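Surkilside Tabletop Sorting: README

Contents
1. What the set covers
2. The table
3. The objects
4. How an episode is laid out
5. Labels and file layout
6. Known problems
7. Changes

1. What the set covers

Surkilside is a set of short tabletop recordings in which small household objects are put into, taken out of or moved around a shallow tray. There are 1663 episodes in this release. All of them were recorded at one desk in a room full of children's books, with whatever normally lives on that desk left where it was.

The set was put together by Heledd Llewellyn and Muammer Ersoy. Labeling was done by Javiera Cáceres and Elis Gape. It follows the folder layout of our earlier set, Stastside, so loaders written for that one should work after changing the root path.

2. The table

The working area is an open white cardboard tray with low walls. It sits on a pink cloth cover printed with rabbit faces and the word "SKIP". The print is busy, and it runs right up to the tray on all sides. If you segment by color, treat the cover as its own class.

Things outside the tray are background. They include a long-haired doll sitting behind the tray, a miniature black bicycle, a Budweiser can, a paper cup with a cartoon cat on it, and a red plastic basket. Shelved books fill most of the area behind them.

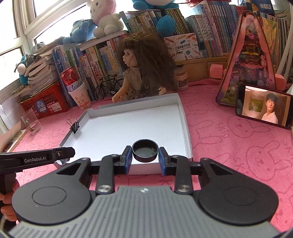 Background items are not fixed. The desk was in use between sessions, and things got bumped, put away or stacked differently. We did not reset them. An episode's background labels apply to that episode only, so do not copy them across a whole session.

3. The objects

The objects are small, light and mostly hard. The ones that come up most often:

Round black lid. Shallow, like a cap. It can lie flat or be held on edge, and the two look very different from the front. The label is "lid" in both cases.

Binder clip, black, silver wire handles. More than one is in use. A clip fastened to the tray wall is labeled "clip_wall" and is never a target. A clip inside the tray is labeled "clip_free".

Plastic clip, light blue. Small, and often partly hidden behind something else.

Nuts, brown. All nuts share one label, whatever the kind.

Toy sausage, red.

Toy vegetable, red plastic. Javiera had it as a chili and Elis had it as a carrot. The label is "toy_veg_red".

The sausage and the toy vegetable are close in color and get mixed up when they lie end to end. Use the shape field to tell them apart.

4. How an episode is laid out

Each episode has one target object and one instruction, such as "move the lid to the left side of the tray" or "put the nut next to the sausage". Other objects may be in the tray. An episode ends when the target has been let go, whether or not it ended up where the instruction said. The result is stored as "done", "partial" or "missed".

Episodes are cut at 40 seconds. Anything longer was dropped. Starting layouts were made by hand and were not randomized, which means some pairs of objects turn up together more often than they should. Clips and nuts are the worst for this.

5. Labels and file layout

Each episode folder holds the video, a file called objects.csv and a file called notes.txt. The columns in objects.csv are name, shape, region and visible. Region is one of tray_left, tray_right, tray_rim, cover or background. Left and right are always from the viewer's side of the desk.

The visible column takes yes, part or no. Use "part" for anything with another object in front of it, even if you can easily guess the rest. 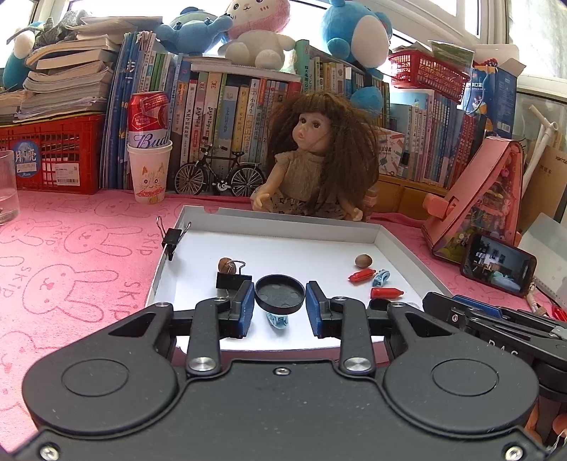
Cadi Pritchard wrote in to ask whether "part" should also cover an object that is touching another one but still fully in view, and said her own pass over the clips and nuts had come out with far more "part" rows than ours. Touching does not count. If the whole outline can be traced, the value is "yes". Her relabeled rows for 36 episodes were checked against this rule and the corrected versions are in this release.

6. Known problems

Daylight comes from a window, and brightness changes within a session. We left the exposure alone.

In 30 episodes the notes.txt file is empty. The labels for those are complete.

Book spines and packaging in the background carry readable text, much of it in Chinese. None of it is transcribed.

7. Changes

Merged "nut_a" and "nut_b" into "nut".
Split "clip" into "clip_wall" and "clip_free".
Renamed "mat" to "cover".
Loader script moved to the Dreltudier folder. The old path still works for now but will be removed in the next release.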